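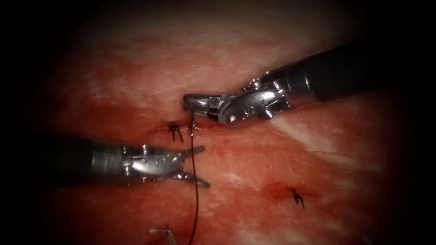
Visit report: the Hoarau training centre open day
Project module, second year
Oct 27, 2019

I chose the open day at Hoarau for my visit mainly because it was the only one on the list where you could see a surgical robot do some stitching, and I'm the person who can't sew a button back on. I also had a bit of a head start, as my project this term is on hand controllers (the grips and sticks a person holds to move a machine somewhere else), and the Fedar system they use for teaching has a pair of them I'd only seen in a brochure.

Eugénie Gautier and I went together and shared the notes. She did most of the sketches, which are in her report and are far better than mine would have been, so I've left mine out.

Getting there and getting in

The centre is at the far end of the hospital site, past the bike sheds, and the signs give up about halfway. We ended up following a family with a pushchair who seemed to know where they were going (they didn't, they were looking for the café). The desk gave us a coloured sticker with a group number on it. We were group 8, the last of the morning, so we had a good long wait in the foyer with a video on a loop and some very nice shortbread.

The woman on the desk told us over 400 people had signed up for the day, which surprised me. I'd expected engineering students and a few people from the firms. There were loads of children! One boy in our group asked more questions than the rest of us put together, and a couple of them were the ones I had written down to ask myself.

The talk

Before the demonstration we had a short talk from Sandrine Collet, who runs the teaching side. She was great at this and didn't use a single slide with more than a few words on it. What I took down:

The robot doesn't do anything by itself. The surgeon sits at a console with their forehead against a viewer and moves two hand controllers, and the arms copy the movement at a smaller scale. On the setting they use for beginners, a big sweep of the hand becomes a small movement at the tip.

The ends of the instruments have a wrist. I knew this from reading but hadn't understood why it mattered so much. With ordinary keyhole tools you have a long stiff stick going through a small hole, so you can push, pull, tilt and twist, and the tip can't turn a corner. With a wrist near the jaws you can come in from one side and still point the needle the way you want it.

There's no feeling in the hands on the machine they use. The person at the console can't feel how hard they're pulling a thread. They learn to judge it by looking, from the way the thread straightens and the tissue starts to lift. I put three stars next to this in my notebook because my whole project is about controllers that push back.

She also said that trainees fill in a log of every practice session, and that last year's log came to 1,476 sessions. The year before it was 1,298. I asked what had changed, expecting something clever about the teaching, and the answer was that they'd started opening in the evenings.

The demonstration

For the stitching we were in a darkened room with the console on one side, the arms and the practice table behind a rope, and a big screen up on the wall. You could look at the arms themselves, but after a minute everybody was watching the screen. It's the same view the surgeon gets (ours was flat and theirs is in 3D) and it is properly close up. The tissue fills the lot, all red and pink and shiny, with the light going off to black in the corners, and the two grippers come in from either side looking enormous. Eugénie went a bit quiet at first. I thought I would mind it more than I did.

Blandine Courtois was at the console. She talked the whole time she was working, with her face in the viewer, so her voice came out slightly muffled, and it took me a while to match up what she was saying with what the grippers were doing.

The job was to close a thin cut with separate stitches, each one tied and trimmed before going on to the next. I'd assumed it would be one long running thread like on a hem. She said separate stitches make a better exercise for learners because you have to tie a fresh knot every time, and tying is where people get stuck.

My favourite bit to watch was the handing over. The right gripper had the needle, held almost upright just clear of the tissue with the black thread trailing down from it, and the left one waited with its jaws open in a V right beside the thread. It's such a small gap! From where I was standing I kept thinking they were going to bump into each other. Blandine said that when she started she used to clash the tips all the time, and that what helped was deciding which hand was going to stay still.

The knots themselves were neater up close than I had imagined, with the little cut ends sticking out like legs. The boy in our group said they looked like spiders, and from then on I couldn't see them as anything else.

Things I noticed, for the project:

She used very small movements at the controllers and stopped often to bring her hands back to the middle. There's a foot pedal for this. While it's pressed the arms stay put and you can move your hands to a comfortable place, then let go and carry on. I had completely missed this in my design. My controller has no way to do it, and after a few minutes you'd have your elbows up by your ears.

Each gripper is full of joints and tiny pins, and on the right one you can see the channels where the cables run. I'd drawn mine in my first report as a simple hinge with a motor behind it. I now see why my tutor wrote 'hmm' next to that.

The light comes from the camera end, so the polished metal gets very bright on top and goes dark underneath, and wet-looking tissue throws back sparkles. If anyone is thinking of doing the vision option next term (I know Bastien is), tracking the tips by brightness looks like a horrible job. The black thread stood out quite well against the red in most places, less so near the dark edges.

Having a go

After the demonstration everyone could have a few minutes on a practice console. No tissue for us, which I think was wise - we had rubber rings to lift off one set of pegs and put on another. The console was set up by Glenys Bellamy from Skisik, who look after the equipment, and she adjusted the seat for each person and was very patient about it.

I was bad at it. My first ring went on fine and I got cocky and flicked the second one clean off the board. What threw me was the grip. I squeezed the controllers much too hard, as if squeezing would give me a better hold on the ring, and of course it makes no difference past a certain point because the jaws are either shut or they aren't. My hands ached afterwards. Glenys said nearly everyone does the same and that she tells people to hold it like a pencil they've borrowed.

Eugénie got all her rings over on the first try and has mentioned it since.

I asked Glenys whether they had tried controllers with force feedback. She said they'd had a set from Brendico in for a while and that opinions were split. Some of the trainees liked them, and some of the experienced people switched the feedback off because they had already learnt to do it by eye and the push felt like somebody nudging their arm. She didn't have any results she could give me, though she did take my email address.

What I'm changing

Going on the visit has made me rethink a fair bit of my plan, so this section is longer than I meant it to be.

First, I'm adding a pedal, or at least a button, that lets you reposition your hands. Bastien Le Goff has a spare switch box from his first-year project and says I can have it if I rewire it myself.

Second, I'm making the feedback adjustable, right down to nothing. I had it fixed at one level because that made the testing simple. If people who've done this for years want to turn it off, then I should be testing with it off as well and comparing the two.

Third, the task. I was going to ask people to steer a dot round a maze on a screen, which seems a bit daft to me now. I'd like to use pulling a thread tight, with a weak thread that snaps if you overdo it. I've started with cheap black cotton from the market as it's easy to see on a pale board. So far I've only tried it by hand, to get an idea of how much pull it takes, and the reel is going down quickly.

The rewired pedal should be in for the November review. If I can get the thread rig finished by then I'll bring that too, otherwise it'll be the rings and pegs, which Eugénie has already offered to demonstrate.

Thanks to Sandrine Collet and Blandine Courtois for answering questions well into their lunch break, and to Glenys Bellamy for finding the ring I lost (it was under the radiator).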